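# 桌上那张大白纸，我劝你晚点再换

1月14日

先说结论，免得有人看到一半说我绕：做手工、画图、剪东西、补东西的人，桌上应该常年铺一张大白纸，要铺就铺大的，脏了不要急着换。我就为这么点小事写一篇长文，你们要是嫌长，看完这段就可以走了，我不拦。

起因是去年九月我换了桌子。旧桌子是黑的，什么颜色的纸屑线头掉上去都看得一清二楚，我一直嫌它难看，终于下决心换成浅色木头的。新桌子搬进来那天我高兴得不行，围着转了好几圈，然后马上就开始心疼：这么干净的木纹，我舍得在上面刻纸吗？舍得放胶水吗？当然不舍得。于是我跟很多人一样，去买了一块垫子。

买的是 Vetach 的那种大号软垫，花了263块，到手以后味道很大，在阳台上晾了好几天。铺上去倒是挺有派头的，格子线一条一条，看着就像要干大事的样子。可是我用了不到两个月就把它卷起来塞到柜子后面了。原因说起来有点不好意思：我在它上面什么都不敢写。垫子贵，又是印好格子的，我想随手记个尺寸，得另外找张小纸片，小纸片记完就不知道飞哪儿去了，第二天再量一遍。同一个抽屉的宽度我量了三次！三次的结果还不一样！

后来换成纸，是很偶然的。那阵子要给一个朋友的孩子做一套纸样，需要很大的整张，我在 Lulow 买了一卷白纸，店里按卷卖，107块，想着用不完再说。第一天裁下来一大张铺在桌上，活儿干完了，懒得收，就那么放着。第二天我在纸角上写了个电话，第三天在旁边算了一笔账，再后来我发现我已经离不开它了。

朋友们来家里看到，反应基本分两派。一派说好啊方便啊，一派说你这纸都脏成这样了怎么还不扔。我今天主要是想跟第二派吵一吵。
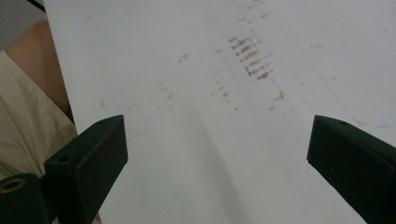

什么叫脏？我觉得这个词我们用得太顺手了。饭粒掉在纸上是脏，油滴上去是脏，这个我同意，该换就换，招虫子的事情没有商量。可是颜料、墨、印子、铅笔灰，这些东西在一张工作用的纸上，我实在不觉得能跟油渍归到一类里去。你在砧板上切过菜，砧板上有刀痕，你会说这块砧板脏了吗？你会说它用过。工作用的纸也一样，用过就是用过。

而且我有个体会，纸在最干净的时候是最没用的。刚铺上去那一两天，我坐在桌前手脚都是收着的，拿着笔在空中比划，就是不想落下第一笔。这个毛病从小学就有，新本子第一页的字总是写得特别工整，写到第三页就原形毕露。大白纸也是，非得有了第一块印子，人才能松下来。所以我现在裁了新纸，会故意先在上面蹭一下，拿手边随便什么笔划拉两道，心里马上就舒服多了。（有人说这是强迫症的反面，我也不知道反面应该叫什么。）

再说说印子本身。我玩橡皮章有些年头了，水平一般，胜在脸皮厚。玩章的人都知道，正式盖之前要试，试完要把多余的颜色按掉，按在哪里呢？教程里都让你准备一张废纸。我以前也是这么做的，一张小废纸，按几下，团了，扔了，再来一张。后来直接按在桌上的大纸上，省了多少事不说，最有意思的是前面的印子都还在。我可以看出来哪一次颜色上多了，哪一次按的时候手滑了一点，边缘拖出去一截。这些东西在团掉的废纸上是看不到的，谁会把垃圾桶里的纸团一个个打开来对比呢？

我还喜欢那些断断续续的印子。正经作品上出现这种东西我会气得想把章子扔出去，可是它出现在垫纸上我就越看越顺眼，一排一排短短的，有虚有实，比我老老实实盖出来的要好看。有一回我真照着垫纸上的一块印子重新设计了一个底纹，后来做成信封，送人的时候大家都说好看，问我怎么想出来的。我没好意思说是擦章子擦出来的。

当然我知道，你要是不玩章子，上面这一大段对你没什么说服力。那我说点实用的。

画线这件事，我以前有个坏习惯，总想一次画准。尺子一压，铅笔一拉，重重的一道，错了就拿橡皮使劲擦，擦得纸都起毛。现在我的做法是先轻轻地画，轻到自己勉强看得见就行，不对就在旁边再来一条，也不擦。纸那么大，怕什么呢？一条不对的线留在那里，对我来说还有用处，我知道这个位置试过了，不行，下次不会再往那里走。要是擦掉了，过半个月我多半会把同一条错线再画一遍，我对自己的记性是很有数的。

圆角尤其是这样。直线有尺子帮忙，圆角全靠手，或者靠找个什么东西来比着画。我找过碗、找过杯子、找过胶带圈，最后发现还是空手画最快，多画几遍总有一遍是顺的。画圆角的诀窍大概就是不要停，手腕带着走，走完再看。在一张舍不得用的好纸上你根本做不到不停，你会走到一半就开始害怕。 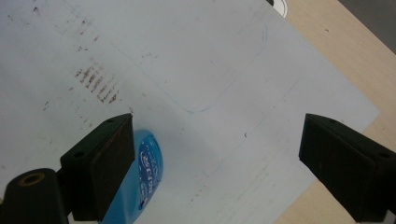 还有一个理由，是关于大小的，我觉得比前面几个都重要。很多人同意垫纸，但只垫一小块，A4那么大，正好在手底下。我试过，不行，太小的纸垫着跟没垫差不多，笔一走就出界，胳膊肘底下还是空的。纸要大到能让几件互不相干的事情同时待着才好。你看我这张，左边半张是一片红褐色的印子，一道一道斜着，还有些零零星星的小点往左上角散过去，中间靠上的地方是一个很大的圆角方框，浅蓝色的线，淡得快看不出来了，右下角又有几条铅笔线，顺着纸边斜斜地走。谁也不碍着谁。要是换成三张小纸，它们现在肯定已经分散在三个地方了，其中一张在沙发缝里。

纸也不用摆正。这一点我跟家里人有过分歧，他们觉得纸歪着放，桌子就显得乱，路过总要伸手给我正一正。可是我写字画线的时候身体本来就是侧的，纸斜过来，手才顺。画长线更是这样，从左下往右上拉是最省力的方向，你把纸转到那个角度去，线自然就直了。我后来养成一个习惯，干活的时候转纸，不转人，纸转来转去，最后停在哪里就是哪里。桌子露出来一条木头边我也不管，正好放剪刀和茶杯。茶杯一定要放在木头上不能放在纸上，这个是血泪教训，纸吸了水会鼓起一个包，干了也平不回去，整张就只好提前退休。

说到这里得讲讲钱，我妈看到我这样用纸，第一个问题就是费不费。我的回答是，比你想的省得多。那一卷107块的纸，我从九月用到现在，还剩下不少。垫子263块，用了不到两个月进柜子。这个账谁都会算。不过我也承认，要是按我前面那一派朋友的标准，有一点印子就换，那这一卷估计撑不到过年。所以晚点换不光是习惯问题，它也是这个办法能成立的前提，你换得勤，纸就变成消耗品了，你会开始心疼它，一心疼就又不敢用，绕一圈回到原地。

有人会说，那为什么不用旧报纸、旧挂历？当然可以，我小时候家里就是这么干的，包饺子底下垫的是报纸，写毛笔字底下垫的也是报纸。问题是报纸上有字，我这人管不住眼睛，本来在裁东西，裁着裁着就开始看半年前的房产广告了。挂历背面倒是好，又白又厚，就是现在越来越难弄到，谁家还发那么大的挂历呢。还有一种褐色的包装纸也有人推荐，结实是真结实，可是铅笔画上去看不清楚，浅颜色的笔更是等于没画，对我来说就失去一大半意义了。白的好，白的什么都看得见。

也有人说，都什么年代了，你那些尺寸、草图，往平板上一画就行，还能放大缩小，还能撤销。我有平板，我也画。我对平板没有意见，就是有一条，它一关屏幕，里面的东西就没有了。我知道存着呢，我知道在某个文件夹里，可是它不在我眼前了。我手机里有381张截图，全是当时觉得很重要、以后一定要看的，你猜我回头看过几张？桌上这张纸不一样，我早上端着杯子路过，余光就会扫到那个没画完的方框，心里就会想一下，哎，那个角是不是再圆一点比较好。就这么路过几次，往往就想明白了。平板里的草图没有这个待遇，它得等我想起来，而我通常是想不起来的。

撤销这个功能我也有点话要讲。撤销当然方便，我画海报的时候撤销键都快按坏了。但是它会让人变得特别挑剔，一根线撤十几次，最后留下来的那根跟第一根也差不多，时间倒是花了不少。在纸上画，你画三条就会觉得差不多了，随便挑一条往下走。我自己做过比较，同样一个信封的展开图，平板上我弄了一个晚上，纸上半个小时不到。我不敢说别人也这样，也许你是那种在屏幕上干脆利落的人，那我很羡慕你，你可以跳过这一段。

再往下说就有点抒情了，大家忍一忍。

旧纸换下来以后怎么办，这个问题我其实想了挺久。一开始我是全都留着的，卷起来，外面拿橡皮筋一箍，立在墙角。留到第四卷的时候我自己也觉得不像话，家里又不是档案馆。现在的做法是，换下来先摊在地上看一遍，有用的数字抄走，喜欢的局部剪下来，剩下的就让它去吧。剪下来的小块有的做了书签，有的贴在本子封面上，还有一块特别好看的，全是斜的短道道，我夹在玻璃板底下了。客人问是谁的版画，我含糊了一下，说是一个朋友的。这事我到现在都没澄清。

剪的时候总会碰到一些完全认不出来的痕迹，一个小黑点，半条弯线，一个写了一半的数字。自己画的，自己不认得。我一开始还会努力想，后来就不想了。做过的事情哪能件件都记得住呢。我反倒挺喜欢它们不说明自己是什么的样子，平时要看的东西，每一样都在大声跟你解释，商品有详情页，照片有文案，连一袋饼干背后都要写一段故事。一张垫纸什么都不讲，蹭上了就是蹭上了。

我也不是没有看走眼的时候，公平起见，缺点也说说。第一个缺点是会透。马克笔千万别直接在单层纸上用，尤其是底下是浅色木头的，我新桌子左边已经有一个绿豆大的绿点了，拿什么都擦不掉，我每次看到都要难过一下。要用就垫两层，或者在那块地方再加一张硬卡纸。第二个缺点是不能刻，下刀的活儿还是得请垫子出来，所以柜子后面那位 Vetach 现在每个月能见几次光，我也不算完全浪费那263块。第三个是印子会蹭，颜料没干透的时候你胳膊压过去，袖子就遭殃了，我有两件家居服袖口是红不红褐不褐的，洗过好几回，还那样。穿深色的吧。

还有一个不知道算不算缺点，就是你会变得很护着这张纸。家里来了小孩，拿起笔就要往上画，我嘴上说画吧画吧，心里其实紧张得很，眼睛一直盯着我那几条铅笔线。后来想想也好笑，我劝人家不要把纸当宝贝，自己倒先当上了。现在我专门在靠窗的那一边划出一块，小孩来了就画那边，画完了那块地方全是太阳和恐龙，我看着也挺高兴的，这也是大纸的好处，小纸哪里分得出一块给恐龙。

前阵子我在一个手作群里说了类似的话，底下吵了上百条，支持的反对的都有。有一位反对得很认真，她说工作台应该每天恢复到零，干净的桌面才有干净的思路，她每天收工都要把桌子擦一遍，什么都不留。我看完很佩服，真的，我也很想做这样的人，我还试过一个星期，每天晚上收得干干净净，第二天早上坐下来面对一张光桌子，要花很久才能接上昨天的劲儿。昨天想到哪儿了？那条线为什么往里收了一点？全得从头捋。后来我就不试了。我跟她的区别可能在于，她每天做的是当天能完成的东西，而我手里永远有好几件没做完的，断断续续拖上几个星期是常事。拖拉的人需要一张替自己记着的纸。你要是从不拖拉，那每天归零我举双手赞成。

顺便说一句，群里还有人推荐我去买专门的“可书写桌布”，可以擦了再写，一块要1000块。我点进去看了看，评论都说好擦，一擦就没，不留痕迹。那我图什么呢？又默默退出来了。

要是有人看到这里想试试，我的建议很简单，买纸不用讲究，平常的白纸就行，太光滑的不要，铅笔在上面打滑；尽量整卷买，自己裁，裁得比你觉得够用的再大一圈。四个角用不着贴胶带，贴了就不能转了，拿点有分量的东西随手压着就好，什么罐子盒子都行。然后就用它。第一个星期你会很想换，第二个星期会好一些，到了第三个星期，你应该已经在上面记了至少一个不能丢的电话号码，那时候别人让你换你都不肯了。

我现在这张铺了多久我也说不上来，反正元旦之前就在了。左边已经没什么空地了，右边还宽敞得很，那个圆角方框我打算这两天把它描深，描完要是觉得还行，就照着裁一套出来当春节的红包袋。要是不行，旁边再画一个。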